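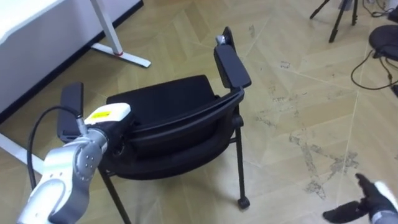

Castik Interiors replied that the chairs could be collected from Burley House at any time before noon, provided that the casters had been checked and the armrests left attached. The full text of that reply is quoted at the end of this message for members who did not receive it.

Dear list members,

The Facilities Office has received several inquiries regarding the exchange of office seating on the second floor of Burley House. The following arrangements apply to all departments and replace the notice circulated in June.

A total of 64 chairs will be withdrawn in July. These are the black chairs with padded backs and armrests purchased for the Trilow and Marinho wings. Chairs in the reading room are not included and should stay where they are.

Departments are asked to move their chairs to the corridor by 9 a.m. on the morning of collection. Please roll or lift each chair by the backrest or the seat. Armrests should not be used for lifting, as the fittings on a number of them have worked loose over the years. Chairs should not be stacked or laid on their sides.

Particular care is requested on the parquet. The floor in the Marinho wing was refinished at considerable expense, and the Office has already recorded grey scuff marks in three rooms. Before a chair is moved, please turn it over and check the casters for grit, staples and thread. A chair with a missing or seized caster must be carried by two people and should be tagged with the form available at the front desk.

Scuffs that are already present may be treated with a dry cloth and a soft eraser. Solvent, wax and abrasive pads are not to be used. Marks that do not come off should be reported by room number so that they can be added to the contractor's list. No charge will be made to departments for marks reported before the collection.

Departments wishing to keep a chair for medical or other reasons should write to the Office, giving the room number and the number on the label under the seat. Requests received after the corridor has been cleared cannot be considered.

Replacement chairs will be delivered the same afternoon. The height and tilt will be set at the lowest position, and an instruction sheet will be attached to each.

Facilities Office
Burley House

On the subject of "Chair collection, second floor," Castik Interiors wrote:
> We confirm collection of 64 chairs from Burley House.
> Our crew can be on site at any time before noon. Please
> have the casters checked and leave all armrests attached,
> including any that are loose.
> Chairs without armrests are accepted but are credited
> at a lower rate.
> We will bring floor runners for the corridor only.
> Protection inside the rooms remains with the client.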